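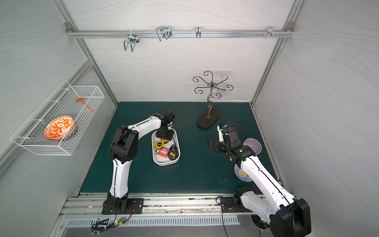

Our season pass at Praltau started up again in December and I am already losing the fight with wet boots, so I'm hoping some of you veteran ski parents can talk me through what you do at home. We get back after dark, both kids are half asleep in their base layers, and I've got two pairs of boots, four mittens (if we're lucky), neck warmers, and whatever got stuffed in the backpack, all of it soaked. Right now it goes in a heap by the furnace and by morning half of it is still damp. I'd like to get things up off the floor this year. What I have in mind is a bar across the back wall of the mudroom with hooks on it, and a white wire basket on the left side wall, same as in the photo, because mesh lets the air through and I could throw all the small stuff in there. But the boots are my real question. Do you pull the liners every single time? My 9-year-old's are a pair of Flandetti juniors we bought used, and getting those liners back in at 6 a.m. is a workout I did not sign up for.

Posted by powdermuffin
14 likes - 3 shares

Welcome to the soggy club! We've been at this for a long while now and yes, I pull the liners, every time, no matter how tired I am. The shell dries in no time if you wipe it out with an old dish towel, but the liner is basically a sponge with laces and it'll hold on to sweat way down in the toe where you can't feel it. I take them out, open the tongue as wide as it goes, pull the footbed too, and stand them up near (not on!) a heat vent. The trick to getting them back in is to do it at room temperature, never in a cold garage. Stiff plastic is what makes you cry at 6 a.m.

Posted by grandpa_on_groomers
22 likes

I'm going to disagree a little, and I say this with love because you've helped me so many times on this board. Kids' liners are thin and the stitching around the heel doesn't care for being yanked in and out after every ski day. We wore out a perfectly good pair that way. What I do now is unbuckle everything, pull the tongue forward, take out just the footbed, and set the boots on one of those dryers with the tubes that blow gently warmed air. Overnight and they're ready. Then once a week or so the liners come all the way out for a proper airing. I think that's a fair middle ground, and my kids have never complained of cold toes (they complain of plenty else, believe me).

Posted by bluesquare_betty
17 likes

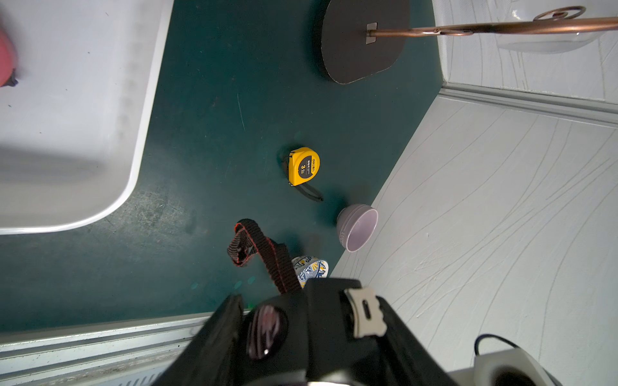 2 min read

Okay, long one from me, so get a cup of something. I worked the rental counter at Dehghan Ski & Skate in Bulden for nine winters, and I dried a lot of children's boots in that time. You're both right, and it comes down to how wet they are. If the boot is just sweaty, leave the liner in and use moving air. If snow got in over the cuff, or your kid stood in a puddle in the parking lot (they will find the puddle), then the liner has to come out, since water sits between liner and shell and air blown inside the boot never reaches it.

Please, please keep everything away from woodstoves and space heaters. We had families bring in liners that had gone hard as crackers on one side, and there's nothing a shop can do about it. A plain fan on low is kinder than any heater.
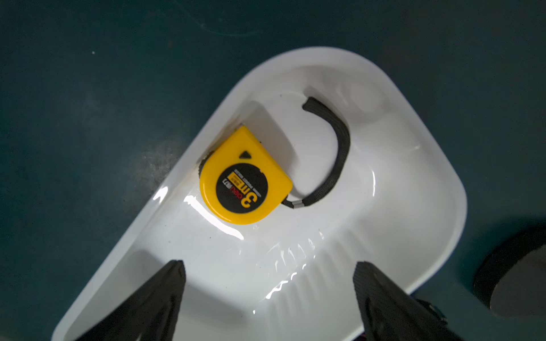
And before the boots go away for the night, buckle them up loosely on the first notch. Left wide open, the plastic can take a set, and then you've got a cuff that doesn't want to wrap around a skinny shin. Put the liners back first, of course. For reinstalling, hold the tongue up and out of the way, spread the shell with your other hand, and go heel down in one push. It really does get easier, I promise!

Posted by rentalcounter_retired
31 likes

See, I never knew that about the buckles, and I've been leaving ours flapping open for years. Could be why the younger one's left boot always looks a bit surprised.

Posted by bluesquare_betty
5 likes

I'll stand by pulling the liners, but I will give you the heel stitching point. I go slow and hold it low down by the heel, never by the cuff. Does anyone bother with newspaper anymore? My mother swore by it.

Posted by grandpa_on_groomers
4 likes

Newspaper works fine, just change it once before bed. The first batch soaks up most of the water and then only sits there being wet.

Posted by rentalcounter_retired
8 likes

I'd skip the electric dryer entirely, sorry Betty. We paid over $100 for one, it hummed all night right under our bedroom, and the tubes were too long for tiny boots, so the little ones kept tipping over. A fan and a bit of patience have done us just as well. It's also one less thing to pack if you rent a place near the hill for the weekend. To each their own, though!

Posted by threelayers
6 likes

Maybe it's the brand? Ours has short extensions for kid sizes and I can't hear it from the hall. But I do sleep like a log, so take that for what it's worth.

Posted by bluesquare_betty
3 likes
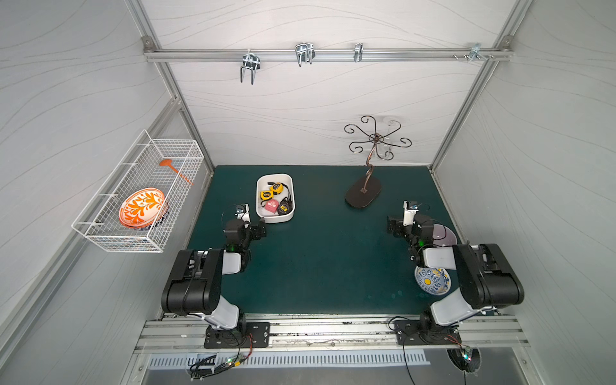

Mittens deserve a word too, since everyone jumped on the boots. Ours take longer to dry than anything else, and what helped was hanging them cuff down with the liners tugged partway out, never flat. For a mudroom bar I'd look for a mix of hooks like the four on that rail, with the two double ones over on the left for a pair of mittens each, one to a prong, and the skinny single one for goggles by the strap. I'd leave a good gap between wet things or they just pass the damp back and forth. The basket I'd save for neck warmers and hats, in one layer. If you pile it up, the bottom hat will still be wet on Saturday and you'll hear all about it on the lift.

Posted by threelayers
12 likes

Oh my goodness, thank you all so much, I didn't expect this many replies! So the plan is fan on low, footbeds out every time, full liners out when there's been a puddle situation, and buckles loosely done up once it's all back together. I measured the wall this morning and there's room for the bar if I move the coat rack over. I'm not sold on the dryer either way yet, but a neighbor has offered to lend me hers, so I'll try it for a few ski days and come back and tell you how the Flandettis are doing.

Posted by powdermuffin
19 likes

753 views - 12 comments - Share this thread

Recent in Ski Families
Praltau beginner lift: is the line better after lunch?
When do you size up junior poles?
Bulden gear swap, what to bring and what to leave home
Hand warmers inside mittens, yes or no
Snacks that survive a jacket pocket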